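キーワード検索 検索 投稿を検索

2026/2/16
おやつ食べながら始めた小物の片付けがまだ終わってない。月曜の夜に何やってるんだろう。だらだら続けて書くので、興味ない人はミュートしてください〜

きっかけは引き出しが開かなくなったこと。中で何かが縦になって引っかかってて、定規を突っ込んでぐりぐりやったらやっと開いた。犯人はおたま。なんで文房具の引き出しにおたまがいるの。

で、もう全部出すことにした。引き出し三段分と、棚の上の「とりあえずカゴ」の中身、あと玄関の小皿にたまってたやつ。床に広げたら足の踏み場がなくなったので、白いテーブルのほうへ引っ越し。

うちのテーブル、一枚ものに見えて二枚をくっつけてあります。一枚だと狭くて、同じのをもう一枚買い足して、くっつけたらほぼ180センチ。片付けのときだけはこの広さが本当にありがたい（ふだんは半分が洗濯物置き場）

つなぎ目のところに消しゴムのカスがたまるのだけ何とかしたい。竹串で掃除してる。マスキングテープを貼ってた時期もあるけど、端がめくれてきてそこにまたカスがつくという地獄だったのでやめました。

で、分け方。前は「文房具」「キッチン」「薬」みたいにきっちり分けてたんだけど、どこにも入らないものが多すぎた。ゴムのキャップとか、ボタンとか、何かの部品とか。結局ぜんぶ「その他」に入れて、その他がいちばん大きい箱になってた。

今回は分類をやめて、「どこで使うか」だけで分けてます。机で使う、台所で使う、玄関で使う、わからない。四つ。わからないのは見えるところに置いておいて、思い出したら移す。雑だけど手が止まらない！

台所チームはすぐ終わった。輪ゴム、袋をとめるクリップ、計量スプーンの小さじだけ（大さじは行方不明）。おたまも無事に帰宅。

玄関チームは印鑑、ガムテープ、カッター、自転車の空気入れの先っちょ。空気入れ本体は去年だれかにあげた気がするので先っちょだけ残ってても…と思いつつ、まだ捨てられない。

机チームが多い。ペンが多い。書けるか試してたら裏紙がぐるぐる模様でいっぱいになった。インクが出ないペンをなぜか一回戻しちゃうのって私だけ？二回目に出してまた試してた。

ペンは結局19本残した。これでも減ったほうです。黒ばっかり。赤がほしいときに限って赤がない。

箱の話もしておきます。フタつきの透明で浅いやつ、Flillisumで買ったのをずっと使ってて、今うちに7個ある。深い箱は下のほうに何があるか忘れるので、浅いのしか信用してない。

横幅が28センチで、はさみが斜めにしなくても入る。これを決め手に買いました。店で自分のはさみをカバンから出して当ててみたかったけど、さすがに怪しいので家で測ってから行った。

フタは開けたら後ろに立てかけておく派。外して横に置くとそのへんの物の下にもぐって、最後に必ず一枚足りなくなる。立てかけておけば迷子にならないし、テーブルの上も狭くならない。

ラベルは貼ってないです。透明だから見ればわかるし、前にPlorerのシールを買ってきれいに貼ったら、中身のほうがどんどん変わってラベルが全部うそになった。はがしたあとのベタベタが一個だけ残ってて、それを見るたびに思い出す。

ちょっと休憩。Mfinangaの豆でコーヒーいれた。ここの深煎り、冷めてもわりとおいしいので片付け中に向いてる。飲むの忘れるから。

再開！テーブルの奥に置きっぱなしのものも今日は見直すことにした。奥って本当に何でもたまる。物を置くときに腕を伸ばして奥へ奥へ押すから、手前だけきれいで、奥が物置きになっていくんですよね…

奥の主（ぬし）は木のスタンド。曲げた合板で、両側に板が立っていて、あいだに丸くカーブした棚がついてるかたち。Gudellので、九月に買いました。色が明るいから白いテーブルに置いても重たくならないのが好き。

ただね、カーブしてる棚って何を置くかすごく悩む。丸いものはおさまりがいいけど、四角いものはぐらぐらする。手帳を置いてたら角だけ浮いてて、くしゃみしたら落ちた。今は特に何用とも決めず、気分で使ってます。形を見てるだけでけっこう満足。

それからガラスの鉢。カット面があって、口がちょっとだけ外に開いてるやつ。もともと果物用のつもりが、うちに果物がないときのほうが長いので、何となくテーブルの住人になってる。

透明だから白い上だとほとんど見えないんですよ、これが。ひじでやりそうになるので、できるだけ奥の真ん中へ。本当は食器棚にしまえばいいんだけど、食器棚は食器棚で大変なことになってる（見ないふり）
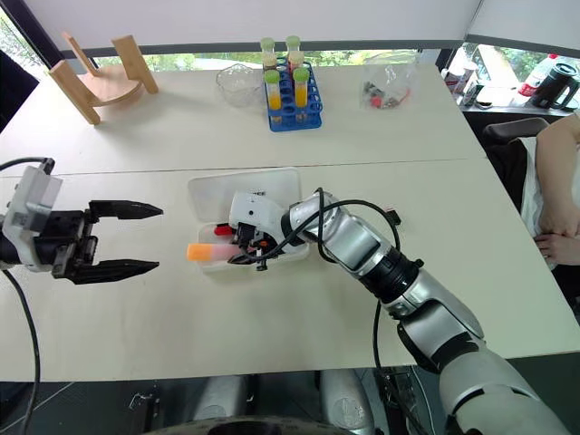

カテゴリ：暮らし・片付け

浅い箱のいいところ、横に寝かせて入れられるところだと思う。ピンクがかった白の棒みたいなのも、オレンジの丸い先を左に向けてすっと横向き。細長いものは立てるより寝かせるほうが、私はぱっと見つけられます。

小さい赤いのも同じ箱に入ってる。小さいものって深い箱だとすぐ底に沈んで、次に会うのは引っ越しのとき、みたいになりがち。浅いとちゃんと目に入るのでうれしい。白いテーブルの上だと赤とオレンジがやたら元気に見えるなあ。

細長いものと小さいものを一緒にしていいのか問題はあります。箱を傾けると棒がころころ転がって小さいのを押していくので、持ち運ぶときはまっすぐ。仕切りを入れようかと思って厚紙を切りかけたけど、切ってるうちに面倒になってきた。

仕切りといえば、牛乳パックを切って入れるのもやったことあります。見た目はともかくぴったりだった。ただ、透明な箱だと横から牛乳の絵が見えるんですよね。内側を外にして折ればよかったのかも。次やるならそうする。

ぎゅうぎゅうに詰めないのも今回のルール。余裕があるとつい「まだ入る」と思って足しちゃうんだけど、足したぶんだけ探す時間が増えるのを引き出しで思い知ったばかりなので、我慢、我慢。

「わからない」の箱の中身も少しずつ減ってきました。謎の六角レンチは、たぶん椅子を組み立てたときの。椅子はもうない。レンチだけある。空気入れの先っちょと並べておくと仲間っぽい。

あと、ボタン。替えのボタンが小さい袋に入ったまま何個も出てきて、どの服のか全然わからない。服のほうを先に手放してる可能性が高い。でもきれいな貝っぽいボタンがあって、これは取っておきたい。何に使うかは聞かないで。

充電コードはまとめて別の日にします。あれは手を出したら朝になる。紙袋に入れて椅子の上に置いた。椅子の上に置くと座れないから、いやでも近いうちにやるはず（前回もそう言って床に下ろした）

テーブルを拭くときのこつを一個だけ。二枚つなぎの人は、つなぎ目に沿って横に拭くとカスが溝に入りやすいので、手前から奥に向かって拭いて、最後に溝だけ竹串。濡れ布巾のあとに乾いた布でもう一回やると、白い天板の拭きあとが目立たないです。

木のスタンドは水拭きしないで、乾いた布でほこりだけ。曲がってるところの内側にほこりがたまるので、指に布を巻いてぐるっとやる。けっこう楽しい。

ガラスの鉢はカットの溝のところがくもりやすいので、台所に持っていってスポンジのやわらかい面で洗います。口のところが開いてるから持ちやすい。と言いながら洗うときがいちばんこわい。

さっき「箱は積んでるんですか」ってリプもらったので。積んでます、でも三段まで！それより上になるといちばん下を絶対に開けなくなります。よく使うのはテーブルに出しっぱなしのときもある。

あと「フタを立てかけると倒れませんか」とも。倒れます。倒れるけど、浅い箱のフタなのでぱたんというだけで、もう慣れた。気になるなら後ろに本か何かを置くといいかも。

コーヒー、やっぱり飲むの忘れて冷めてた。おいしい。

残りは机チームのはさみ問題だけ。なぜか三本あって、どれもちょっとずつ切れない。アルミホイルを切ると切れ味が戻るって聞いたのでやってみたら、細切れのアルミホイルが大量にできた。切れ味はまあ、気のせいくらい。

大さじ、まだ見つかりません。明日は食器棚のほうを開けてみる。見つかったらここにつなげて書きますね。おやすみなさい！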